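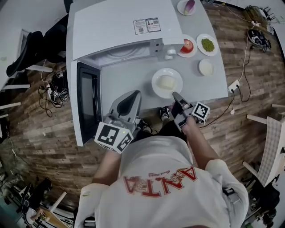 4. Submitting a petition to the Prindport Assembly

This section explains how a lead petitioner registers, opens and closes a petition on the Zerkargate portal. Section 5 covers paper petitions.

Before you start

You must be on the Prindport electoral register at your current address. Petitions on planning applications are handled separately and cannot be entered here.

4.1 Creating the petition

1. Sign in to Zerkargate and select "New petition".
2. Enter a title. It should state the action you want the Assembly to take.
3. Enter your statement in the box provided. The limit is 137 words, and the portal will not save a longer text.
4. Choose the ward or wards concerned. For a matter affecting the whole town, tick "All wards".
5. Select "Send for checking".

Note: The wording cannot be changed once checking has begun. To correct an error, withdraw the petition and start again from step 1.

4.2 Collecting signatures

1. When the petition is accepted, you will receive a reference number and a link. Signing opens at 9 a.m. on the next working day.
2. Share the link as you wish. Signatories must give their full name and postcode.
3. Signing closes after 49 days. No extension can be given, except where the portal has been out of service.

A petition with 30 valid signatures receives a written reply. One with 800 is placed on the agenda for debate – normally at the next ordinary meeting, held in the Hauksdóttir Room at Tonberg House.

Caution: Do not sign on behalf of another person, even with their consent. Duplicate or false entries are removed and may lead to the whole petition being rejected.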